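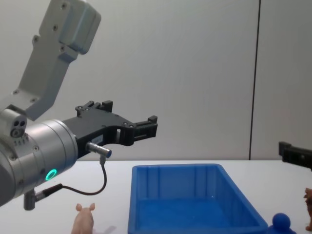 White Tabletops: Frequently Asked Questions

Advice > Tables and Desks > White Tops

These are the questions we get about white work tables, answered by Pao-chu Huang and Huiling Lei at Prondale. We sell some of these tables. We've also had to clean them, and that has made us less cheerful about white than the catalogs are.

Is a white top a good idea for a work table?

It depends on what you want to see. Small dark parts, screws, crumbs and loose threads show up well on white, and a room with poor light feels a bit less gloomy with a big pale surface in it. The same goes for every pen mark and coffee ring. People who tell you white "hides dust" are thinking of pale gray dust. Try it with pencil shavings.

The catalog says the surface is stain-proof. Is it?

We doubt it. We have yet to meet a top that shrugs off permanent marker, hair dye, turmeric and a forgotten tea bag. "Stain-resistant" is a fairer word, and even then we'd like to know which stains, and how long they sat. Ask the seller. If the answer is "everyday household spills," you have learned very little.

What should I clean it with?

Warm water, a drop of dish soap and a soft cloth, then a second cloth to dry. Most of the special sprays we've been sent did no better than this on fresh marks, and a couple left a film that picked up fingerprints. Always read the care sheet for your own table first. Painted wood, laminate and powder-coated metal are all sold as "white tops" and they don't want the same treatment.

Can I use a melamine sponge? Everyone online says it's magic.

It's a very fine abrasive. It works by rubbing, and on a glossy top it can leave a dull patch you'll notice every time the sun comes in low. Test it where you won't see the result. Huiling uses one on matte tops, lightly, and won't let it near a shiny one.

Will it turn yellow?

Some do. Sunlight is the usual suspect, and so is smoke. A lamp or a box left in one spot for months can leave a whiter shape behind when you move it. We can't give you a number of years and we'd be careful with anyone who does. If the table has to stand by a window, shift the things on it now and then, or pull the blind.

How do I get rid of black scuffs?

First work out whether it's a scuff or a scratch. Run a fingernail across it. If the nail doesn't catch, the mark is probably rubber or metal that has rubbed off onto the surface, and a damp cloth with a little baking soda will often shift it. If the nail does catch, cleaning won't help. A touch-up pen might, though "white" comes in more versions than you'd think and the wrong one looks worse than the scratch did.

Should I put a mat on it?

Under anything heavy, or anything with hard feet, yes. Over the entire top, we don't see the point. You've paid for a white table and are now looking at a mat. One warning: some rubber mats and rubber feet discolor pale surfaces, and the stain tends to be permanent. Felt is safer, as long as it stays dry.

How deep should the table be?

Deeper than the thing you plan to put on it, with room left in front for your forearms. That sounds obvious, and it's still the complaint we hear most. Cables and plugs need space too, and they rarely come out of the side you expected. Lay newspaper on the floor in the size you're considering and set your things out on it before ordering.

The listing says it holds 1000 pounds. Should I believe that?

Ask how the load was spread. A weight resting evenly over the whole top is one thing; the same weight on a small base near the edge, or something that moves while it's bolted or clamped down, is another. Pao-chu asked three sellers this in April and one of them replied. The reply was a link to the listing.

My table wobbles. Is it faulty?

Maybe. Before you send it back, turn it end for end. If the wobble stays in the same corner of the room, your floor is uneven. If it travels with the table, check that every leg bolt is tight, then adjust the feet if it has them. Folded cardboard works until somebody mops.

Is the Reltton worth more than the Pritchard?

For the top alone, we don't think so. We've had one of each in the workroom for 7 months and both have picked up the same gray smudges near the front edge. The Reltton has better feet. The Pritchard came with 17 bolts for 16 holes, and we're still not sure how to feel about that.

What about Puren surface polish?

We tried 2 bottles. The top looked lovely until Friday – then it looked like a white table again.

Can I repaint a top that's past saving?

You can, if you're patient with sanding and primer and you leave the paint to harden properly before putting anything on it. "Dry to the touch" is not the same as ready for use. Replacing the top and keeping the legs may cost less than the paint, the primer and your weekend, so price both.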